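Stories > Issue archive > Short fiction > The Second Line

The Second Line

The request was for 440 hours of folding, and Maximiliano Carrasco had been told to cost it by Wednesday.

He opened the sheet at seven in the morning. It had three tabs. The first was Hardware, the second was Labor, and the third had been named Other by someone who had since left Wusdale. Other was the largest.

Under Hardware he entered hand-held grippers, 2, with spare pads. He entered charging leads. He did not enter a table, as the apartment came with one. Under Labor he entered one operator, then changed it to one operator and one relief, then looked at the total and changed it back.

Baltasar Valcárcel called at nine. Baltasar ran purchasing and did not use greetings.

"What is Suststead quoting for the arm?"

"3619 for the refurbished unit. Delivery in December."

"And what does the arm do until it has been trained?"

"Nothing."

"So we are buying it in December to do nothing."

"We are reserving it," said Maximiliano. "The price holds if we reserve."

There was a pause, in which he could hear Baltasar scrolling. The budget had one line for the arm and one line for the hours of demonstration the arm would learn from. Palimden, who were paying for both, had approved the first line in a day. The second had come back twice with the word "clarify" beside it.

"They want to know why a person has to fold sweaters," said Baltasar.

"Garments. It says garments."

"They want to know why a person has to fold garments for 440 hours."

Maximiliano said he would go and look.

The apartment was on a high floor. The operator let him in, went back to the table by the window and picked up both grippers. Maximiliano took the chair by the door and set his notebook on his knee. He had planned to time each garment from first contact to last, divide, and multiply by the catalog.
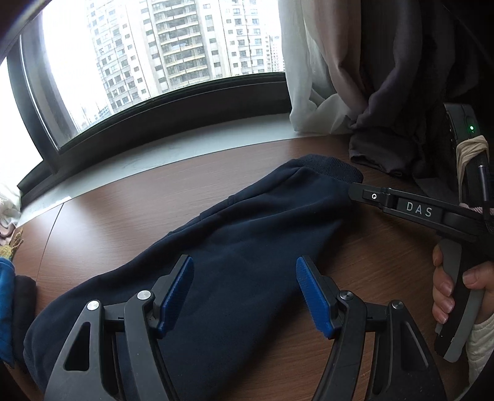

2. Revised Estimate

He wrote the section heading first, as he always did, and then sat for some time without anything to put under it.

His notes gave a start and a stop for each garment, and a column for remarks. The times did not agree with each other. A dish towel had been quick. A navy piece with a ribbed band had taken four attempts, and in the remarks column he had written "hem", then "hem again", then "asked if she wanted water". She had not wanted water. She had put the jaws back at the band and started over, at the same speed as before.

He tried the average. With the average, the job came to 310 hours, and the second line dropped to a figure Palimden would sign without reading. He tried it again with the navy piece weighted for how often something like it appeared in the catalog. The hours went back up to 440. Whoever had written the request had done this sum already and had not shown the work.

He called Baltasar.

"It's 440," he said.

"I can get 310 approved today."

"Then you'll have an arm that folds towels."

Baltasar scrolled. "Vik would take an arm that folds towels."

"Vik is a hotel. Palimden sells knitwear."

"What did you see up there?"

Maximiliano looked at his remarks column. It was not the kind of thing that went in a cell. "Wear on the pads," he said. "I'd like to add a second set of spares. And the relief operator."

"That goes over."

"Take it out of the arm. Ask Suststead for the unit without the stand. We can bolt it to something."

"To what?"

"I'll put it under Other," said Maximiliano.

He heard Baltasar type it in. Then he went back to the document, deleted the word "clarify" in both places where it appeared, and began to copy out the times, one garment to a row, with the remarks left in.

Contact the editors | Copyright the author, all rights reserved | Back to top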